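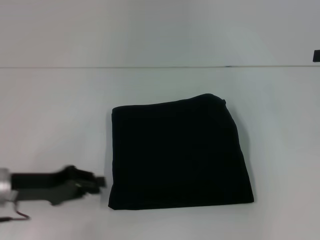 Open Day at Loranholm: Folding Dark Textiles

The Prument group opened its handling lab at Loranholm to members in August, with the cloth cell running from 10 a.m. until mid-afternoon. Visitors were taken through in small groups. The cell works on a plain white tabletop against a pale wall, and the session was given over to black fabric, which the group considers its hardest material.

The difficulty is mostly optical. Matte black cloth returns very little light, so a fold lying on top of another fold has almost no visible edge. From the head camera, a folded piece reads as one dark shape. The outline can be found easily against white, but the outline does not say how many layers are under it or which one the fingertips will meet first. Hovus, the planning software used in the cell, takes the contour from the head view and proposes an approach from the side, low to the table. The gripper comes in open, with the fingertip pads directed at the edge of the cloth.

A second view comes from the wrist. At close range the sensor picks up detail that is lost from above: fine ribbing in the weave, a faint straight line that may be a seam or a pocket opening, and a slight sheen along the creases. The soft shadow beside the fabric is also useful.

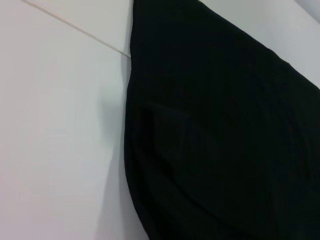

Hovus uses the width of that shadow as a rough cue for how far the edge stands off the surface behind it. Where the shadow is wide, the lower finger is sent in at a shallower angle. Where it is narrow, the arm slows down and the planner asks for another wrist view before closing.

The training set for dark fabrics currently holds 1,095 recorded attempts, of which 584 were made with the wrist view switched on. The remainder are older and use the head view only. Staff said they plan to retire the older recordings once the newer set covers the same range of folds. A further 206 attempts on gray and navy cloth are stored separately and were not used on the day.

Questions from the floor dealt mainly with lighting. The group prefers even, diffuse light, because a strong lamp from one side improves the creases but produces hard shadows that the planner can mistake for cloth. Polarized lighting was tried on a bench supplied by Baláž and is still under review.

The notes handed out at the door are available from the members' desk. Please quote item 300 when requesting a copy.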